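My neighbor Greer Halliday got a letter in May from a law office in Wemmont. It said she owed 59 dollars to a store she hadn't set foot in for 6 years, and that "criminal referral" might follow. She was ready to mail a check that night. I talked her out of it over the kitchen table, and I've been grumpy about demand letters ever since.
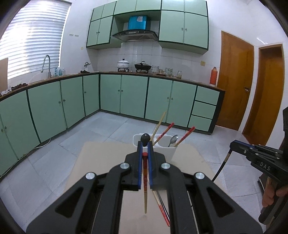 Chopsticks and spoons, with a white holder for them.

I'm no lawyer, so take this for what it cost you. But I've read my share of these letters now, and they lean hard on words like "may" and "could." A letterhead is paper. Anyone can threaten to sue. Filing a case takes a fee and some proof, and I have doubts about how many offices bother over 59 dollars.

Cillian Ó Riain, who used to clerk at the Condale courthouse, thinks I'm too cynical. Some of these claims are real, he says, and tossing the envelope is a dumb move. Fine. I'll give him that much. Greer wrote back and asked for an itemized record of the debt, kept a copy, and admitted nothing. She's still waiting for a reply.

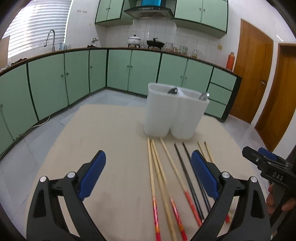 Is a demand letter the same thing as being sued?
A demand letter comes from the other side and asks for something. A lawsuit starts with papers filed in court, and those carry a deadline you can't ignore.

If court papers do show up, I'd quit reading blogs (mine included) and call legal aid. Until then, Greer's letter is in the drawer with the takeout menus.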